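The trouble with 2493 good runs
Glenys Cartwright
10th December

I have now read the Pomare report twice, and the second time I kept a pencil next to me. The headline result is that a policy trained on 2493 demonstrations of table setting and clearing does better than one trained on 3000. The smaller set is what was left after a filter called Kistix threw out the runs it judged unhelpful. Less data, better robot. It has been passed around all autumn as proof that the field has been collecting too much and looking at it too little.

I would like that to be true. I have spent enough of my working life paying for demonstrations to want a machine that tells me which ones to skip. But I don't think the report shows it.

Same table, same tape

My first problem is with the word "general." The authors use it eleven pages running, and every one of their test trials was held at the bench where the training data was collected. 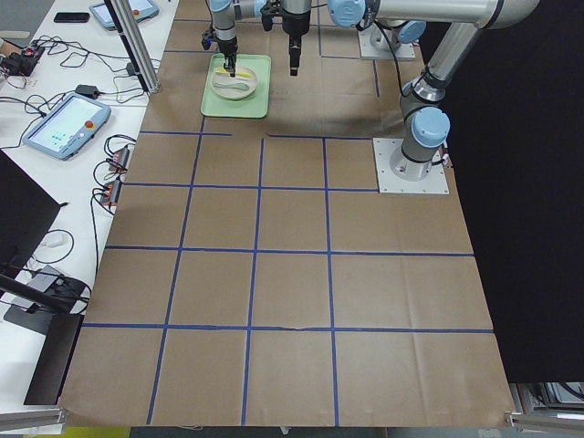
General ought to mean that the policy copes with a kitchen it was never shown. A test bench is built to do the opposite job, which is to keep things still so that two runs can be compared, and I have no quarrel with that. Blue masking tape marks the brown paper off into cells, and the green tray sits inside the top row of them with the plate centered on it. One gripper is down in the plate with a thin yellow item in its fingertips while the other has its fingers closed on nothing. With a grid like that you can say exactly where the tray was for every trial, and you can move it one cell over and say that too. The report does neither. It gives a single success rate for "varied placements" and leaves the reader to guess how varied.

That matters for a filter more than for most methods. Kistix scores each demonstration by how far it strays from its neighbors. If most of the training runs had the tray near one spot, then the odd ones out will be the runs where it was somewhere else, and those are the first to go. You end up with a policy that is very good at the usual spot. Test it at the usual spot and the number climbs. I can't tell from the report whether this is what took place, and that is my complaint.

What the baseline was

Kylie Whitelaw made a different objection when the draft went around in August, and I think hers is the stronger one. The full-data policy was trained with settings tuned on the filtered set. Swap that around and the gap might shrink, or it might not. The fair comparison also needs a random cut to the same size, run several times over. The appendix has one random cut, to 2000, with one seed. Trolora's group published a similar filter last year with five seeds, and most of the gain sat inside the spread.

I asked the Pomare authors about this and got a polite answer saying compute was limited. Fine. Then the claim should be limited as well.

Two utensils in a bowl

The task set deserves a word, too. Forks and spoons are a reasonable choice — thin, light, easy to nudge out of place — and a second arm gives the policy some real coordination to learn. What I could not find was any breakdown by object. A spoon lying alone and a spoon lying right alongside a fork are different grasping problems, and averaging them hides which one the filter helped. 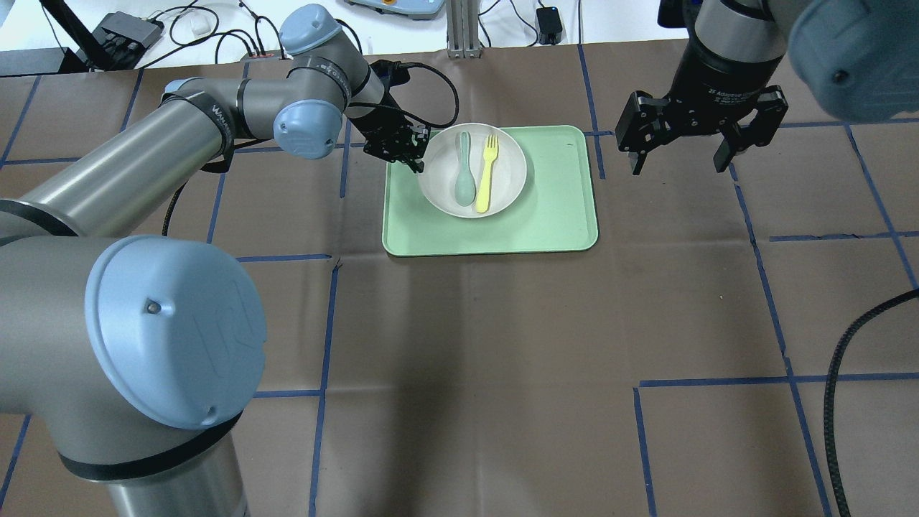

What I would accept

Publish the list of discarded runs with tray position and object for each. Run the random cut at the matching size with at least five seeds. Tune the baseline on its own data. Then take the trained policy to a table nobody on the project has used; Grosier has offered one and the offer is still open.

If the filtered policy still wins after that, I will write a shorter column and a kinder one. Until then we are keeping all our demonstrations, including the clumsy ones, and I'd suggest other labs do the same.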